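Part 3: Setting up the wash timer on your Hurkora

Updated Friday, March 23, 2018

OK, so the machine is level, the hoses are on and you've run the empty rinse from Part 2. Now for the bit I got wrong twice – the delay timer. The booklet that comes in the box gives it half a page, and the half page is mostly a drawing of the door.

1. Turn the big dial to the program you want before you touch the timer. If you set the timer first and then move the dial, the timer goes back to zero without a beep or anything.

2. Press and hold Delay until the display blinks. Mine needs a good firm push, right in the middle of the button.

3. Tap Delay again to add hours. I set mine to 8 at bedtime so the load finishes while I'm making coffee. You can't go backward! If you overshoot, you have to keep tapping until it rolls over.

4. Choose your temperature. I leave nearly everything at 30 and save the hotter settings for towels.

5. Press Start. The door clicks and the little clock symbol stays lit. No click means the door isn't shut all the way, so give it a shove and press Start again.

Note: The timer counts down to the start of the wash, so add the length of the program yourself. The quick wash on mine takes 25 minutes and the cotton one takes forever.

Caution: Don't leave wet things sitting in the drum on a delay. Dry laundry can wait all night, but damp gym clothes will smell worse than when you put them in.

Caution: If you've got the Medidar water shutoff valve on your supply line (I do, and I love it), make sure it's open before you go to bed. Otherwise you'll wake up to an error code and a dry load.

6. Sort before you load. I do lights one night and everything else the next, and I put small stuff in a mesh bag – the one I use is from Osagie, but any zippered bag will do.

Dots on the bedding, dots on the sock:

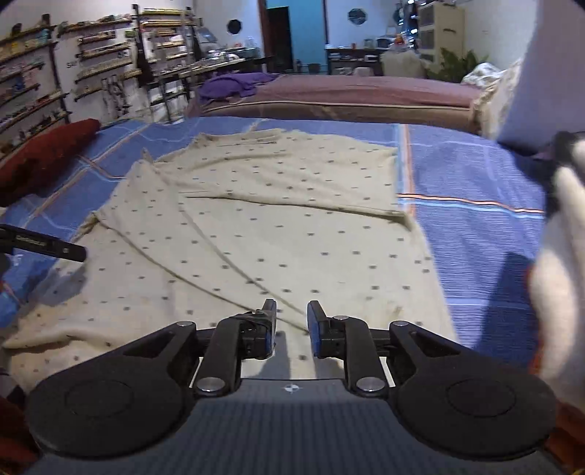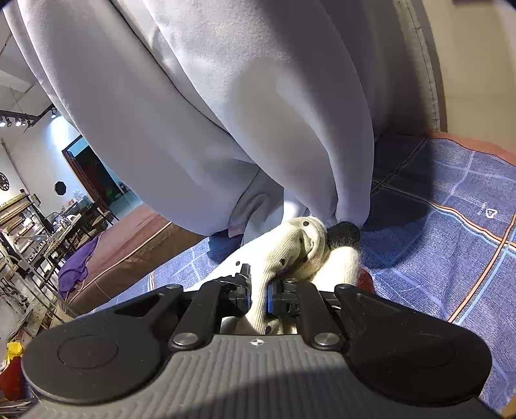

7. Load loosely. You want to be able to fit your hand in on top of everything. Sheets and blankets love to wrap themselves into a ball, so put them in one at a time and don't fold them.

8. To cancel a delay, hold Start until the clock symbol goes out. The door takes a moment to unlock, so don't yank on it.

If you have the older Cosgate model with the flip-down panel, the steps are the same except that Delay is labeled Later. Part 4 is the lint filter, and you'll want a shallow pan and an old towel for that one.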